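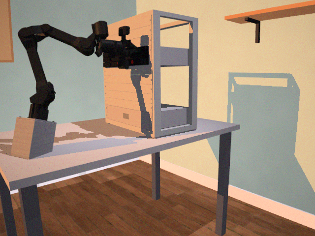 Death Notices in a Small Town Paper
Student project report by Vichien Saengthong

Background

The project looked at how death notices in Plotholm have changed in length and content. Plotholm has one local paper, the Skalis, and the library keeps bound copies as well as a searchable index called Telo. I read 2446 notices, all of them paid for by families or sent in by funeral directors.

Method

Each notice was entered on one line of a spreadsheet. I recorded the age given, the place of birth, schools, jobs, hobbies, surviving relatives and the details of the service. Notices that repeated an earlier one with a corrected time were left out. Telo misses notices printed on the sports pages, so for 7 months I went through the paper copies by hand.

Results

Older notices are mostly two or three lines long and give the name, the street and the time of the funeral. Schools and hobbies are rare in them. In the later ones, fishing, choir and football come up often, and grandchildren are usually named one by one. Cause of death is seldom stated in either group. Many of the men had worked at the Yensuk mill, and their notices tend to give the department as well.

Problems

Spellings of surnames vary between the index and the page. I used the printed form. January is missing from one of the bound volumes.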